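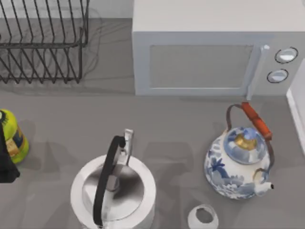 Friday, gone eleven at night, and I'm writing this in bed with cold feet and a mug of tea on the windowsill that I'll almost certainly knock over.

So the choir thing happened. Well, half of it. We had the last full rehearsal before the December concert and I've come home with no voice and a stinking headache, and I'm still so wound up I could clean the oven. (I won't clean the oven.)

The bus to Cukville was late again, so I walked in during the warm-ups with my scarf still on and had to squeeze past the entire row of basses. There are 60 of us now, which is daft in that hall. It was fine when I joined and there were 18 and you could put your bag on the chair next to you. Now I get somebody's folder in my back every time we stand up. The altos have been moved again, too. We're under the clock, by the radiator, so by the interval I was down to my T-shirt while the sopranos by the door sat there in their coats.

Hagos Belay took the rehearsal and he was in a funny mood. He stopped us eleven bars into the first piece and made us speak the words, no notes, all the way through, twice. Then we had to do it whispering. I felt a complete idiot, but when we sang it again the consonants were all there and it gave me goosebumps! I wish he'd done it back in October. He's got a way of looking at the altos when we're flat, too, sort of sorrowful, like a man whose train's been cancelled. We were flat quite a lot.

The big news is that I'm doing the solo verse. I still can't write that without feeling sick. The woman who was meant to do it has moved to Flardale for work, and Hagos just pointed at me over the top of his glasses and said "would you have a go?" and my mouth said yes before I'd been consulted. It's only eight lines. It goes up to a D, which I've got in the bath but not always anywhere else. I sang it tonight with my knees actually shaking and I came in early on the third line, and then I was so cross with myself that I forgot to be frightened and the rest was all right. Jean-next-to-me squeezed my elbow afterwards, which either means it was lovely or it was terrible and she was sorry for me.

Ticket sales: 169 so far, which is more than last year but still leaves a lot of empty seats if it rains. The hall at Prata is a lot bigger than ours and I do wonder who thought of it. We need to raise 2,000 pounds towards the new piano as well. The old one has a key that sticks, the A below middle C, and Hagos has started playing round it without thinking, so every so often you get a chord with a hole in it.

Tea break was the usual scrum. I had two mince pies and a bit of somebody's ginger cake and talked to a tenor for ten minutes about his loft. I couldn't tell you his name. I've been singing near that man for three years.

Things I mustn't forget, before I drop off. Black skirt needs letting out - see above re mince pies. Ring Mum and find out if she wants picking up or if she's getting the coach with Auntie Pam. Get the solo off by heart by Sunday, and no holding the copy "just in case", because I'll look at it and lose my place. Buy throat sweets, the proper ones. Post the Wisero form, which has been in my bag so long it's got a banana mark on it.

I had another go at the verse when I got in, very quietly, in the hall with the coats to muffle it. The D was there. A bit thin, but there. Next door banged a cupboard at exactly the wrong moment and I nearly died.

Right, tea's gone cold. Light off.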